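About Zolgate

Hi! I'm the one who answers the email here, and I also write a fair bit of the code. Zolgate makes control and planning software for two-armed robots. We started out on Pokano, our motion planner, after I'd spent one Saturday too many tuning joint speeds by hand.
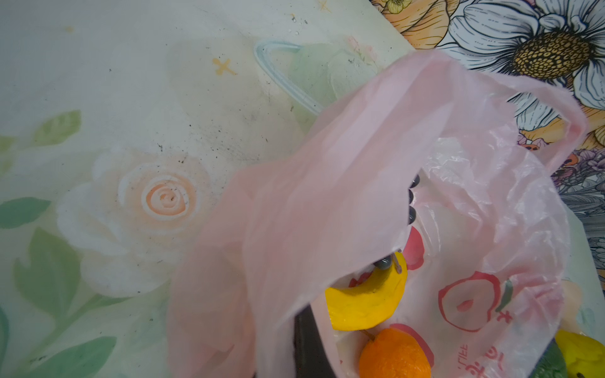

Pokano takes a goal ("put this over there") and works out which arm moves, when, and how the two stay clear of each other. It replans 2 times a second, and I'd love to get that higher.
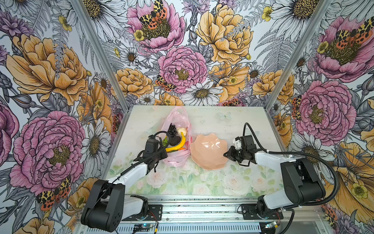

Then there's Collen, our perception package. It guesses where things are and how sure it is, and it passes the doubt along so the planner can slow down (customers ask for this more than anything else!).
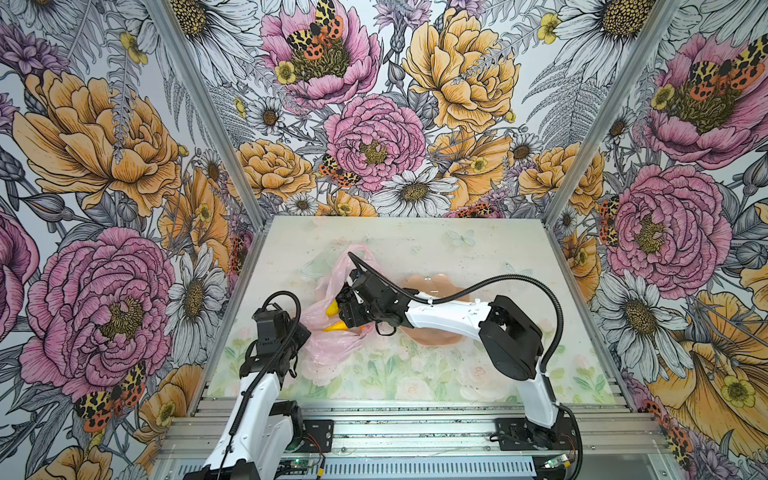

Grasp planning is where most of my week goes. Rigid boxes are easy enough. Give me a thin pink bag with a gripper pushed down inside it, though, and the wrinkles change with every nudge, so our model of the bag has to keep catching up. We run 300 test cases before each release.
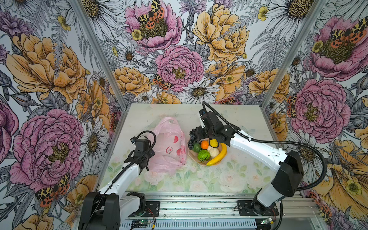

The log viewer is free, by the way, and you don't need our other stuff to use it. Our office is upstairs in the Hjaltadóttir building, and we like visitors. Write first so I can put the coffee on.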